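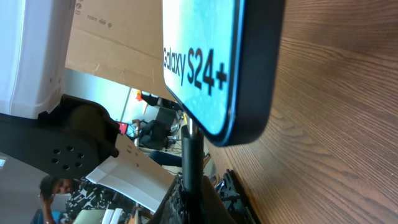

Woo, reviewing the previous edition of this guide, asked for the tabletop section to come before the wall section, and for the post to be dealt with before the phone model goes on. Both changes have been made. Readers working from the earlier edition should note that step numbers no longer match.

4. Tabletop display, single phone model

This section covers one phone display model on one Bruten post, placed on a wooden table or counter. For rows of two or more models, see section 5. For wall rails, see section 6.

4.1 Before you start

You will need:
Bruten post with top fitting
Phone display model
Bruten base plate, felt side attached
Hex key (packed with the base plate)
Soft cloth, dry
Price card and card holder

Keep the shipping boxes until step 12 is complete. Models returned without their original box are not accepted by the Cimau warehouse.

Note: A display model has a printed screen and no working parts. It does not need a charger, a security cable with power, or a network connection. If the item lights up or vibrates, it is a working phone and must be set up under section 8.

4.2 Preparing the table

1. Clear an area at least 60 cm wide. Boxes may stay at the back of the table while you work, but must not touch the post.
2. Wipe the surface with the dry cloth, following the grain. Do not use spray polish. Polish residue stops the felt from gripping.
3. Check for wobble by pressing on each corner of the table in turn. Correct any wobble at the table feet, not with padding under the base plate.

Caution: Do not drag the base plate across a varnished surface. Lift it and set it down.

4.3 Fitting the post

4. Set the base plate felt side down, at least 20 cm from the front edge of the table.
5. Insert the post into the base plate and turn it clockwise until it stops.
6. Tighten the set screw with the hex key. A quarter turn past first contact is enough.
7. Check the metal fitting at the top of the post. It should turn with light finger pressure and stay where it is left. If it swings freely, tighten the collar below it.

Caution: Overtightening the set screw marks the post. Marked posts cannot be exchanged.

4.4 Mounting the phone model

8. Hold the model by its outer edges. Do not press on the printed screen.
9. Line up the socket on the back of the model with the fitting, then push until you hear one click.
10. Turn the model to the position shown on your store plan. Both upright and sideways positions are allowed. The model name must match the name on the plan in full, including any plus sign. A card for the standard size must not be used with a plus size model.
11. Pull gently on the model. It should not come away from the fitting.

Note: The fitting is rated for 1,663 removals under the Prosturis test method. Replace it sooner if the click becomes faint. Do not use glue or tape to hold a loose model.

4.5 Price card

12. Slide the card into its holder and place it to the right of the base plate, text facing the customer. The card must lie flat or stand straight. Replace bent or curled cards.

4.6 Routine checks

Daily: Wipe fingerprints from the screen face with the dry cloth. Check that the model is in its planned position.
Weekly: Repeat step 11. Check the set screw.
Every 100 days: Remove the base plate and inspect the felt. Replace it if the table surface can be felt through it.

4.7 Problems

Model leans to one side. Tighten the collar below the fitting. If the lean remains, check the table for level.
Post turns in the base. Repeat steps 5 and 6. If it still turns, replace the set screw.
Model will not click into place. Look into the socket for packing foam or scraps of tape and remove them with a wooden pick.
Base plate slides. Clean the felt with a dry brush and wipe the table again as in step 2.

Spare fittings, collars and felts are listed in Appendix B.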